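Juvelus Hand-Held Gripper – Care Kit and Setup Notes

Spare finger pads, pivot screws and setup help for paired hand-held grippers

Thank you for stopping by the Juvelus care kit page. We put this kit together after a long string of friendly phone calls in which people asked Yvonne Entwistle at our bench for "just the little bits", and it seemed kinder to box the little bits up properly. The kit looks after one pair of hand-held grippers, the kind you work with one in each hand, and it should see a busy pair through 400 hours of handling between full services.

What comes in the box

2 pairs of replacement finger pads
6 spare pivot screws
2 lint-free cloths
A driver to fit the pivots, and a small bottle of thread locker

Fitting the pads

Work on one gripper at a time and keep its parts in their own dish. Open the fingers all the way, ease the old pad off from the tip end and wipe the seat underneath until the cloth comes away clean. Press the new pad on with your thumb and hold it there for a slow count. Then close the fingers gently and look down at them from above. The two pads should face each other squarely, with the same gap at the front as at the back – if the gap is wider at one end, a pivot is usually the culprit, so see the next section before you blame the pad!

Once the pads are on, try the pair on small wrapped things before going back to your regular work. Sweets and snack packets are our favorite for this, partly because they come in such awkward shapes and partly because Stuart Heywood keeps the tin full. A twisted wrapper tells you a lot about how the pads meet, and a slick, flat packet tells you about grip.

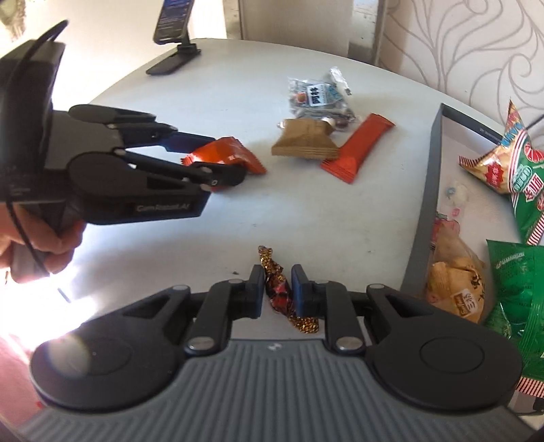
Trying small packets: a twisted-wrap candy between the dark blue pads, and a foil snack packet in the second gripper.

Looking after the pivots

Check the pivots whenever you change pads. Each screw should be snug, with the finger link still swinging freely under its own weight. If it drags, back the screw off a hair and try again. Thread locker goes on the screw and never in the hole, and one small drop is plenty. Leave it overnight if you possibly can.

Cables deserve a look too. Follow each one from end to end with your fingers, and make sure there is enough slack for the gripper to turn in your hand without tugging.

Ordering and help

Kits ship from our Lindsay workshop. Please tell us which gripper you have when you order, and if you're unsure, send a note to Tia Parsons and she will happily sort it out with you. Pads can also be ordered by the pair.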